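Does sorting things actually save any time?

I have been reading a lot of advice about tidying this winter, mostly because February is a dead month in Relley and there is not much else to do after work. The advice all says the same thing. Give everything a home. Group like with like. Buy a box with sections in it, then buy a second one for whatever didn't fit in the first.

I am not convinced, and I say that as someone who has spent a fair bit of money on boxes.

Take the screws. I had a biscuit tin of odd screws, inherited with the house, and for years when I wanted one I tipped the tin out on a sheet of newspaper and poked through it until I found something near enough. It took a minute or two. Then I read one of these books and spent a whole Monday evening putting them into little drawers by length and by head. Nearly 200 of them. I have opened those drawers perhaps four times since, and on two of those occasions the screw I wanted wasn't there, so I went to the hardware place in Tinham anyway.

If you do the sum, I would need to save a minute a go for the rest of my life to get that evening back. The books never do the sum. They show you the pantry on the day it was finished and leave you to imagine the rest.

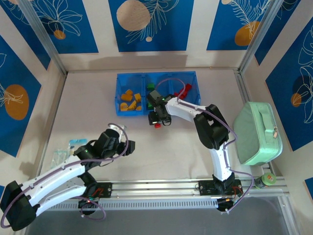 Colour is the one I really struggle with. Sorting by size I can follow, and sorting by use makes perfect sense in a kitchen. But I have seen people do their bookshelves by colour, and their spice jars, and in one magazine the contents of the fridge. When did anyone go looking for a green book? You want the one on drains, or the one your aunt gave you. It looks lovely and it is useless, and I wish people would just say it looks lovely and leave it there.

The usual defence is that it calms you down. Maybe. I was calm enough with the tin.

There is a shop here called Irnari that sells nothing but storage, and I went in before Christmas meaning to get one thing for batteries. A small plastic tub with a lid was 15 pounds. The assistant told me it was part of a system, and that once I had the tub I would see how the others stacked on it. I'm sure I would have. I put it back and used a margarine tub, which also has a lid.

To be fair to the other side, I do keep the paperwork sorted now, and that has paid off. The boiler people wanted a receipt from years ago and I had it in my hand before they had finished asking. Same with medicines - you don't want to be rummaging for those at three in the morning. So my rule, for what it's worth, is to sort the things you need in a hurry and let the rest lie in a heap.

What I won't do is the label maker. I borrowed one and labelled the shelf in the airing cupboard "towels". It had towels on it. Anyone could see they were towels. The label fell off after a fortnight and is now stuck to one of the towels.

Next job is the shed, and I am going in with one bucket and no plan.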